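3.2 Work surface and object placement

All sessions were run on the same type of tabletop, a light wooden board with a dark gray mat fixed to it. The mat serves as the work surface proper. We chose a matte gray after early trials at the Wamton site, where small pale objects placed directly on light wood were often misjudged in size and position by the annotators. A dark ground gives pale items a clear outline and leaves colored items readable, and it can be replaced at low cost when it wears.

The mat is held down at its corners with white masking tape. Adhesive sheets and double-sided tape were also tested. Both held better, but both left residue on the wood, and a mat that has been glued down cannot be squared again without lifting it completely. With masking tape, one corner can be released, the mat smoothed from the center outward, and the corner taped again in a few minutes. Cables that cross the tabletop are taped to the wood outside the mat, so that the placement area stays free. Tape is renewed when an edge begins to lift, and the position of the mat is then checked against pencil marks on the board.

Surface wear was treated as a recorded variable. Scuffs build up on the mat with use, and fine debris collects on it between cleanings. At Cirkton the mat was wiped with a dry cloth at the start of each session; at Fumuvbridge it was wiped only when debris was larger than a grain of rice. The two routines gave no measurable difference in annotator agreement, and the results below are pooled. 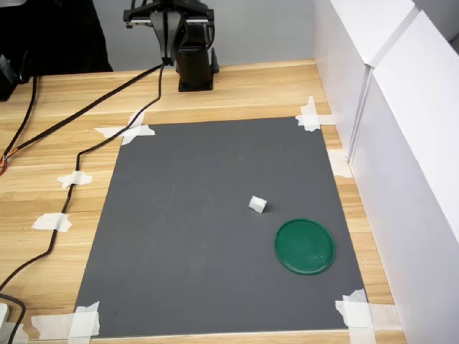 Figure 4. Tabletop with taped gray mat, white cube, and green circular lid. White panels close the right side of the work area.

Objects were placed in pairs. Each pair combined one compact item, which presents a similar height and width from most viewing angles, with one flat item, which has a large footprint and very little height. Cubes and lids were used most often. The flat item is the harder of the two to place consistently, as its apparent shape changes with viewing angle and a raised rim can be mistaken for the outer boundary of a shadow. Smooth lids add a further difficulty in the form of reflections, which shift when the room lighting is changed.

The gap between the two items was defined as the shortest distance between their outlines on the mat, measured with a steel rule before each trial. Pairs in contact were excluded. Pairs were also excluded when either item extended past the mat onto the wood, where the change of background would have been confounded with the change of position. From an initial set of 586 placements, 177 were removed under one of these two rules or for a missing gap measurement, leaving 409 for analysis.

Placements were not drawn from a grid. In a pilot study, Kırmızıgül grid sheets were laid under a transparent cover, and annotators began to report positions by counting lines even when told to ignore them. The plain mat removed this cue. The placing assistant instead received a written card giving an approximate region (near, far, left, right, or center) and the relative order of the two items, and was otherwise free to set them down as seemed natural. This produced less even coverage of the mat than a grid would have, with the far corners used least. The imbalance is discussed in Section 5.

Side panels were used to limit stray light and to keep the background constant. They are plain white boards, set upright and overlapped where a single board was too short. The overlap leaves a vertical seam. Since the seam could act as a landmark, we compared placements in the half of the mat closer to the panels with those in the other half, and found no difference in the reported positions beyond the reading error of the rule.

Annotation was carried out by two raters, Oğuzhan Dönmez and Kaan Sezer, working separately. Each rater marked the outline of both items and judged the gap as short, medium, or long. Shadows were to be left outside the outline. For lids, the rim was to be included and the inner surface treated as part of the item, with any reflection ignored. Training took nearly 40 minutes per rater and covered 20 practice placements, none of which appear in the final set. Disagreements on gap category were settled by reference to the measured distance. Disagreements on outline were kept in the data and are reported as such in Section 4, separately for compact and flat items.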